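## 4. First work with soft things

This section is for the Flovar hand gripper, sold one by one or as a pair. It supposes that you have finished section 3 and that the jaws open and close without noise. If you hear a click when the jaws close, go back to 3.2 before you continue.

### 4.1 Before you start

1. Check that both finger pads sit fully on the jaws. Pull each pad lightly with your fingers. It must not turn.
2. Wipe the pads with a cloth and clean water.
3. Connect the cable and wait until the lamp on the handle is green.
4. Hold the handle with the whole hand. The trigger finger shall rest on the outside of the trigger until you want to close.

**Caution:** Do not use spirit or window cleaner on the pads. The rubber becomes hard and the grip is lost.

**Note:** Pads of the older type (delivered before January) are thinner. They can be used, but not together with a new pad on the same gripper.

### 4.2 Setting the closing force

The wheel on the back of the handle goes from 0 to 200. For bedding and clothes we recommend to begin at 42. Kaj Lund in our workshop prefers a lower value for thin cloth, and you may try this also when you have more practice.

1. Turn the wheel to 0.
2. Close the jaws completely and open them again.
3. Turn the wheel slowly up to the wanted value.
4. Press "Save". The handle shakes two times.

Values over 100 are meant for hard objects.

**Caution:** Never put a finger between the jaws to feel the force. Use a folded towel.

### 4.3 Gripping a pillow or a cushion

1. Open the jaws fully before you come near to the object.
2. Move forward until the object is between the pads. Keep the gripper so low that the pads almost touch the sheet.
3. Close slowly. Stop when the cloth begins to fold between the pads.
4. Wait one second, then lift straight up.
5. If the pillow slides out, open fully and begin again from step 1. Do not squeeze harder in the air.
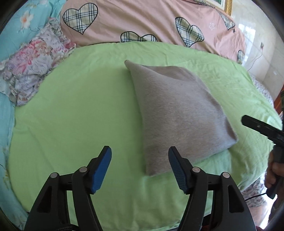 When two persons work at the same bed, agree first who is lifting. The other person holds still until the object is free from the mattress. With large pillows it is easier to take one corner each, and then both should have the same value on the wheel.

**Note:** Keep the cables behind you and away from the bed legs. A cable which is pulled hard can loosen the plug in the handle, and this is not covered by the guarantee.

### 4.4 After the work

1. Turn the wheel to 0 and disconnect the cable.
2. Remove threads and hair from the pivot screws with a soft brush.
3. Leave the jaws open when you store the gripper.

If a pivot screw has become loose, tighten it with the small key from the box, a quarter turn only. Spare pads are ordered from Visberg in sets for one gripper. Please write the number from under the handle in your order, and address questions about this section to Hanne Lauritsen at the same place.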